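Skondus opens bookings for shared picking cell, offers planning help to smaller warehouses

NUVVILLE, December 25, 2020 – Skondus will begin taking bookings in January for a shared bin-picking cell at its Nuvville workshop, aimed at small warehouses and parts suppliers that want to test their own goods before they set aside money for equipment.

A booking runs for 2 days. Customers bring up to 200 of their own items, and Skondus staff run them through the cell and record which ones the gripper can hold, which ones it drops and how long each pick takes. The results are handed over in a written report the customer can use in a capital request.

"Most of the people who call us already have a price for the arm," said Ghada Chidiac, who manages equipment planning at Skondus. "They don't have a price for the gripper, the bins, the cabling, the guarding or the floor space. Those lines are where the budget goes wrong."

The program follows a trial with Luten, a mail-order toy and hobby supplier. Luten had budgeted for a single gripper to cover its whole catalogue. After testing, it moved 33 product lines to a second phase and put the money toward spare fingers and operator training.

Items of mixed shape are tested together in one open metal bin, the way they would be stored at the customer's site.

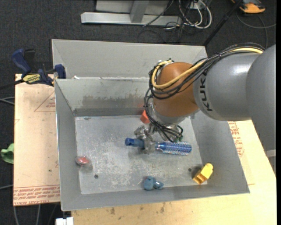 Chidiac said customers should allow 6 months between approving a budget and running a first shift, and longer if the building needs electrical work.

Skondus will also publish a planning worksheet in January covering purchase, lease and maintenance costs. Chege, the company's leasing partner, will provide quotes on request. There is no obligation to buy or lease after a booking.

Bookings can be made through the Skondus front office in Nuvville.

Media contact: Ghada Chidiac, Skondus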